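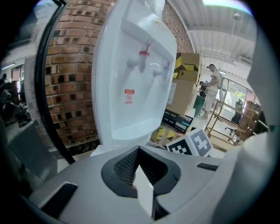 Figure 4. View from the tool camera with a card held upright in the finger pad. The marked cube sits in front of the boxes to the right of the water dispenser.

4.2 Collection with the hand-held tool

All demonstrations used for the Stimier policy were collected with the hand-held tool described in Section 3, no arm involved. The operator carries the tool, does the task, puts it down. Camera is fixed to the tool body so the finger pad stays in the same part of the image for every recording, and whatever is held in it (a card, in Figure 4) appears low and central. We found this matters more than we had planned for. Early crops that cut the pad out of the image gave a policy that reached well and then let go at the wrong moment, or did not let go at all.

The set has 1,057 demonstrations after filtering. Rooms were ordinary ones in use at the time of recording and we did not clear them. People walk through, stand about, talk. Lighting was left as found, windows and ceiling lights both, and exposure was left on automatic. We considered fixing the exposure and decided against it: bright windows then wash out half the picture and the tracker loses the room completely.

Each demonstration is one card delivery. The operator picks a card from a flat surface, carries it across the room and places it at a goal. Goals were chosen by the operator before starting and spoken aloud into the recorder, then typed up later. A few of these notes were lost on one Saturday session and those recordings were dropped, they are not in the count above.

4.3 Pose recovery

Tool pose is recovered from the camera and the inertial unit together. We use the Prendelari tracker with its default settings apart from the keyframe distance, which we shortened. The map is built once per room from a slow walk with the tool and then reused for every demonstration in that room.

Scale and the room frame come from the marked cube. The cube is put down somewhere it can be seen from the start position, and it stays there for the session. Two faces visible is best. With a single face the rotation estimate flips now and then when the tool is far off, a known problem with flat markers, and the flip shows up as a jump in the recovered path. We reject any path with a jump between neighbouring frames larger than 30 mm. Crude, but it catches nearly all of them. The rest we found by eye.

Glossy surfaces were the main trouble. A white appliance gives the tracker very little to hold on to, and what it does hold on to is often a highlight, which moves with the camera. Brick is the opposite, plenty of corners at every distance, although the pattern repeats and a badly initialised map can lock on shifted by a brick. In rooms with both, as in Figure 4, the tracker did well as long as the building walk had covered the brick from close by. We did not mask out the glossy areas. A mask was tried in one room and made no differance we could measure.

People in view were left alone too. The tracker throws out moving points on its own, and someone standing still in the distance does no harm until they leave. Maps built while a person stood close to the camera had to be redone.

4.4 Grip state

The finger pad is soft and deforms when it closes on something thick, but a card barely changes its shape. This makes grip state hard to read from pad shape alone. We therefore label grip state from the trigger signal logged in the tool and train a small head to predict it from the lower part of the image. The head shares its early layers with the policy. Training it apart from the policy gave slightly worse results and took longer, so we stopped doing that.

Cards were harder than the thicker objects used in the earlier Emix work. Two reasons. First, a card seen edge-on is only a thin line and can vanish against a bright background. Second, the lower part of the card often falls into the shadow of the pad while the top edge is bright, so that one object covers most of the brightness range of the image. Standard brightness augmentation did not help with this. What helped was augmenting the area around the pad separately from the rest, with its own random gain. We use this in all results from here on.

4.5 Baselines

We compare against two others. The Konstantinidis baseline takes the same images but predicts absolute poses in the room frame, so it needs the cube at test time. The second is our own policy without the grip head. Both were trained on the same demonstrations with the same number of steps, and we gave each baseline the better of the two learning rates we tried.

Our policy predicts motion relative to the current tool pose and does not see the cube coordinates. The cube is still in some of the training images, of course, and one could ask if the policy has learnt to steer by it. To check, we ran 20 trials with the cube taken away and everything else unchanged. Behaviour was the same as far as we could judge. The absolute baseline cannot be run in this condition and is left out of that comparison.

4.6 What went wrong

Most failures came at release. The arm reached the goal, held the card over it and then waited. In the recordings people also pause there — a short hesitation while they line the card up — and a policy with no memory of how long it has been waiting can sit in that pause for good. Adding 4 past frames as input reduced this but did not remove it. A longer history was worse, we think through copying of past motion, but we have not looked into it properly.

The second kind was approach from too low. Operators hold the tool at a height which suits them, and tall furniture is then seen from below and tilted. Where a goal was high up, the policy sometimes carried on with the low view and arrived under it. More recordings from tall operators would probaly fix this. We had few.

The third kind is drift over long carries, and this is down to the training paths more than to the policy. Paths through open floor have fewer near features, and small errors build up before the tool comes close to anything again. We re-ran the tracker on the longest of these in March with the shorter keyframe distance and the paths improved, but the policy reported here was trained on the older ones. Retraining is under way and results will be added to the project page.

4.7 Limits of the set

One object type. One pad shape. Rooms all in the same building, so the brick and the ceiling style come up again and again and we can't say how the policy does elsewhere. Goals were picked by the people doing the recording, who tended to pick ones that were easy to reach, and the spread of goal heights is narrow as a result. The test rooms were held out by room and never by session, which is the stricter split of the two, but they do share a corridor with the training rooms and parts of it can be seen through the doors.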